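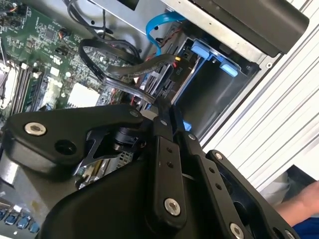 Black cables over the green board, with one bright blue SATA cable in the mix.

I've had my head inside old desktop towers ever since Reinhold Hamann offered me one for 20 dollars (I said yes before he'd finished the sentence!). I love the insides of these things, the colours especially — all that green board and then a shock of blue.

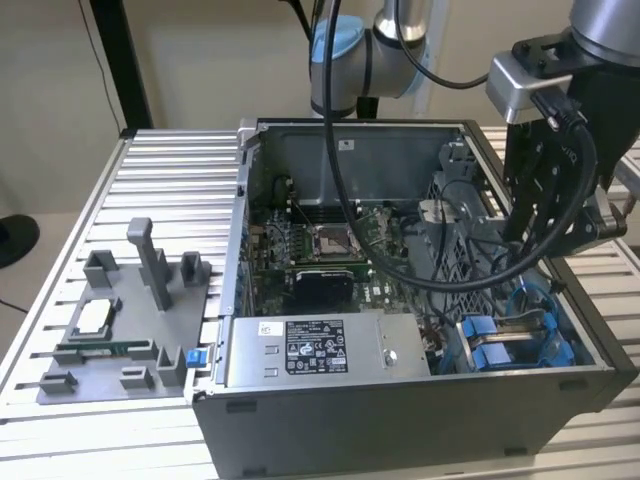
My favourite way to work is with the tower on its side, so nothing's hanging at a funny angle and I can get at the drives without swearing. I also take heaps of photos before I unplug a cable, after a very long evening last May trying to remember which lead went where.

Pascal Buschmann reckons I should tie all my cables up neatly and he's probably right, but I do like a good tangle.

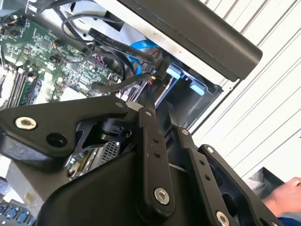 If you've got a favourite case to work in, send me a note! I'm after something roomy for the next build, and my budget is 50 dollars — 6 of which I've already spent on screws.

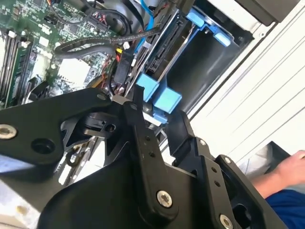

Memory slots on the green board, and those blue plastic bits I'm so fond of.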